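District heating in Brornosia
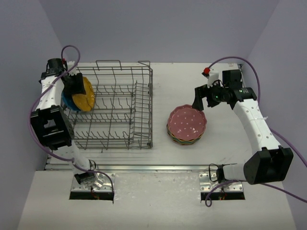 A gray metal wire dish rack on a white tabletop.

District heating is when a bunch of buildings share one heat source and get their warmth through pipes in the ground, so there's no furnace or boiler in every basement. I've been keeping this entry going because Brornosia is the system I know best (I live on it!), and the older page was mostly about the tariff.

How it works

A central plant heats water and pumps it out through an insulated supply pipe. Each building has a heat exchanger, a stack of thin metal plates, where the network's hot water gives up its heat to the building's own loop. The two waters never mix. The cooled water then goes back to the plant in a return pipe. I like to think of it as one very long radiator loop with a whole town hanging off it.

The temperature of that return water matters a lot more than people expect. If it comes back too warm, the plant has to pump more water to deliver the same heat, and things like heat pumps get a lot less efficient. Oversized radiators are great here, by the way, so think twice before you rip out those big old cast iron ones.

History

The first Brornosia network was a steam system that ran off a coal plant down by the rail yard. Steam is hard on pipes, and it loses plenty of heat along the way, so the town switched over to hot water street by street. Usmani, the firm that did the pipe work, started on the north side and finished the last steam block in March. My street was torn up for what felt like forever, and I still trip on the patch by the mailbox.

The plant burns gas on the coldest days, but most of the heat now comes from a big heat pump at the Pradetti water treatment works. Treated wastewater is mild all year, even in January, and that makes it a lovely thing to pull heat out of. When I last updated the numbers, on Jun 14, 2021, the network had 1,973 connected homes, and 1,203 of those were apartments. There are also more than 200 shops and offices, plus the 2 schools.

Metering and bills

Every building has a heat meter, which measures the flow and the temperature drop between supply and return. In apartment blocks the bill gets split up after that, and this is where the arguments start. Some blocks go by floor area and some use little Fimico units clipped to each radiator. I've lived with both. With floor area I had no reason to turn anything down (so I didn't), while with the clip-on units I turned into the kind of person who checks the valves before bed.

Common complaints

Overheating is the big one, mostly in blocks where the radiators were never balanced. The flats nearest the riser roast and the ones at the far end wear sweaters. Balancing the valves usually helps, and it's a lot cheaper than new radiators. The other complaint is that you can't shop around for a supplier, and I don't have a cheerful answer for that one.

See also: heat exchanger, heat pump, steam heating, radiator balancing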